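Caring for a polished marble table top
Zadel Home Guides, sheet 18
Print this page | E-mail this page
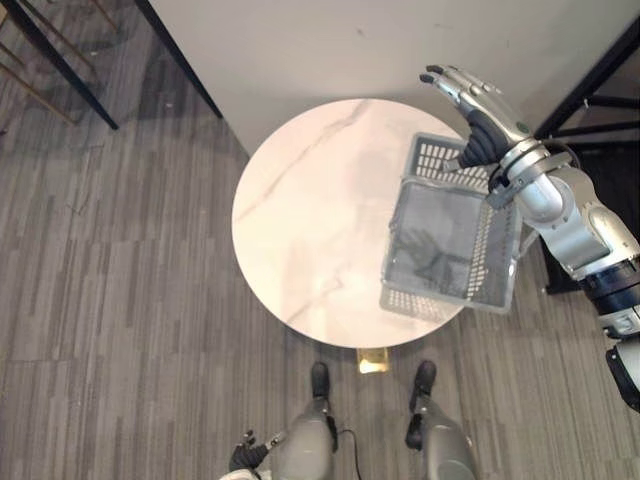 Marble is a calcium carbonate stone, and most of the damage it suffers in a living room is either etching or scratching. Etching is a chemical attack by acid, which leaves a dull mark in the polish. Scratching is mechanical, and on a glossy white top with faint grey veining it can be hard to find until light falls across it at a low angle. Baskets are a common cause. A plastic one with a mesh base, like the grey basket held over the table here, is softer than the stone, but grit caught in the mesh is often harder. Check the underside and wipe it before setting it down.

The method below covers routine cleaning and the treatment of light marks. It applies to polished tops only. Honed marble has a matt finish and should not be treated with polishing powder.

What you need

Two soft cotton cloths
A third cloth, kept dry, for the base
pH-neutral stone soap
Lukewarm water
A torch
Marble polishing powder, if there are etch marks

Routine cleaning

1. Clear the top completely. Lift objects; do not slide them.
2. Remove dust with a dry cloth, working from the centre to the rim. Shake the cloth out before moving on.
3. Dilute the soap as the label directs. Wring the first cloth until it no longer drips.
4. Wipe in straight, overlapping passes. On a round top, finish with one pass along the rim and one beneath it, where spills collect.
5. Rinse with clean water and a fresh side of the cloth.
6. Dry at once with the second cloth. Standing water leaves lime deposits in hard-water areas.

Do not use vinegar, lemon juice, bathroom descaler or cream cleaner.

Finding and treating etch marks

Switch off the ceiling light and hold the torch almost level with the surface. Etch marks show as flat patches in the reflection. Veins do not interrupt the gloss and can be ignored. Run a fingernail over the patch. If the nail catches, the mark is too deep for powder and the top needs a stone restorer.

For shallow marks, dampen the patch, add a small amount of powder and rub in tight circles with a damp cloth. Check after 2 minutes and repeat if required. Wipe away all residue before it dries. Precious Magagula, who tested this sheet on the Nurnine side table, found that pressing harder gave no better result and tired the wrist.

Gold-coloured bases

Keep stone soap off the metal. A shiny pedestal should be dusted with the dry cloth only, then buffed lightly. Brass polish must not be used on plated or lacquered bases, as it will remove the finish. If the base stands on carpet, slip a piece of card under its edge before wiping, and take the card away when the work is done.

Sealing

Put a few drops of water on a clean part of the top and leave them for 11 minutes. If the stone has darkened underneath, reseal with an impregnating sealer. Sealer slows staining but gives no protection against acid. Repeat the water test each August.

Text: Aigars Grīnberga
Last revised 2026-05-14

Print this page | E-mail this page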